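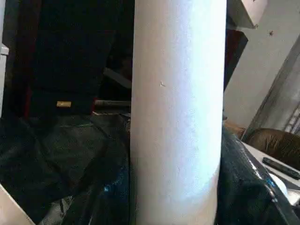

*White post, side view. Small pale mark on the surface, left of center.*

**October, stand assembly, entry 4**

Purpose: to check the fit of the post in the molded base before the Murnano stands are issued to the rooms. Reference 1618 applies to the post and 2248 to the base.

The mark on the post is tiny and is accepted as cosmetic. Judite Antunes to confirm with Fasau whether marked posts may be returned.

Work continued on the black cloth:

1. Base laid flat, ribbed legs spread, recesses checked for molding residue.
2. Post set in the ribbed collar of the central hub and held upright. The three PVC pipes remain on the cloth to the right of the post.

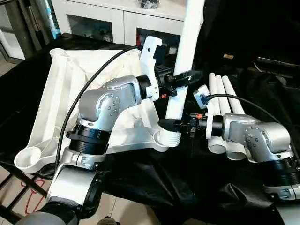

3. Collar to be checked again after the post has stood overnight. Any movement at the hub is to be entered under 2248.

Open item: Grundurico has not yet sent the revised parts list. The old list stays in use until it arrives.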